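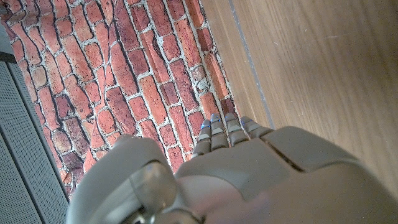
Four jointed fingers and a red brick pattern.

How does a theatre change the scenery?

You are watching a play. The lights go down for a moment, and when they come back up the kitchen has gone and there is a forest in its place. Where did the kitchen go? And who moved it?

The things on a stage that show you where the story is happening are called the set, or the scenery. Changing from one set to another is called a scene change. Some take a few seconds. Others need an interval, so you can have an ice cream while the work is done.

Most walls are not walls

If you walked up to a house on a stage and knocked on it, it would probably sound hollow. Many stage walls are called flats. A flat is a wooden frame with cloth or thin board fixed over the front. From the audience it looks solid. From behind you can see the frame, and often some writing that says which way up it goes.

A flat is held up by a brace, a long piece of wood or metal that slopes down to the floor behind it. A heavy weight sits on the foot of the brace so that it does not slide. When the scene is over, the crew lift off the weight, fold the brace and carry the flat away.

Some flats have a different picture on each side. Turn them round and a shop becomes a garden.

Up, sideways or round

There are three main ways to get scenery off a stage.

The first is up. Above many stages there is a tall empty space called the fly tower. You can often see it from the street, because it makes the back of the theatre higher than the front. Inside are long metal bars that hang from ropes or wires. Painted cloths and light pieces of scenery are tied to the bars. When a bar goes up, the scenery goes with it, and the audience can't see it any more. This is called flying.

The second way is sideways. The spaces at the left and right of the stage are called the wings. Furniture and bigger pieces of scenery can be put on a low platform with wheels, called a truck, and pushed into the wings. The wheels have brakes so that the bed or the staircase does not roll off in the middle of a scene.

The third is round. Some stages have a large circle cut into the floor that can turn. This is called a revolve. The front half might be a classroom while the back half, hidden by a wall, is being made ready as a ship.

Why are the bars so easy to move?

A painted cloth can weigh more than a grown-up, but one person can often pull it up by hand. The trick is called counterweighting. The rope from the bar goes up over a wheel and down to a cradle at the side of the stage. Metal weights are put in the cradle until it is as heavy as the scenery. Then the two balance, like two children of the same size on a see-saw, and it takes only a small pull to move them.

The weights have to be right. If there are too few, the scenery could come down too fast. For this reason only trained people are allowed to load them, and everyone on the stage must look out when something is flying in. Many theatres now use electric motors for some or all of their bars.

A visit to the Rothe

The Rothe is a theatre in Balton. It has 1,474 seats and 42 flying bars. Hildegard Petersen is the head flyman there, and she has a team of people who work on a narrow balcony high up at the side of the stage.

Last winter the Rothe put on Evik, a play about a girl who looks after a lighthouse. In the second half a storm blows and the cottage has to disappear while she is still talking. The back wall flies up, the table goes off to the left on a truck, and a cloth painted like the sea comes down. The whole change takes as long as it takes the girl to say two lines.

"We did it very slowly at first," says Hildegard. "Then a bit faster each time. People think we rush, but if you rush you bump into things."

The sea cloth was painted in a workshop in Rornutlow. Raili Riihimäki, the scenic artist, laid it flat on the floor and walked over it in soft shoes, using brushes tied to long bamboo sticks so that she did not have to kneel. She painted the waves much bigger and rougher than real ones - close up they look like stripes. From the seats they look like water.

How does everyone know when to go?

The person in charge during the show is the stage manager or the deputy stage manager. They have a copy of the play with every change marked in it, and they speak to the crew through headsets. First they say "stand by", which means get ready. Then they say "go".

Sometimes talking would be too slow or too noisy, so they use cue lights instead. A red light means stand by and a green light means go.

The crew in the wings usually wear black clothes and soft shoes. Small strips of tape on the floor show them where each thing should stand. Some of the tape glows in the dark.

Words to know

Brace: a support that holds a flat up from behind.
Cue: the signal to do something.
Flat: a light, flat piece of scenery, often painted as a wall.
Fly tower: the tall space above the stage.
Revolve: a part of the stage floor that turns.
Truck: a platform on wheels for moving scenery.
Wings: the hidden spaces at the sides of the stage.

Try it yourself

Make a stage from a shoebox. Cut a slot in the top, near the back, and draw two places on two pieces of card, such as a street and a beach. Slide one card down through the slot. Ask a friend to shine a torch on it, then switch the torch off while you swap the cards.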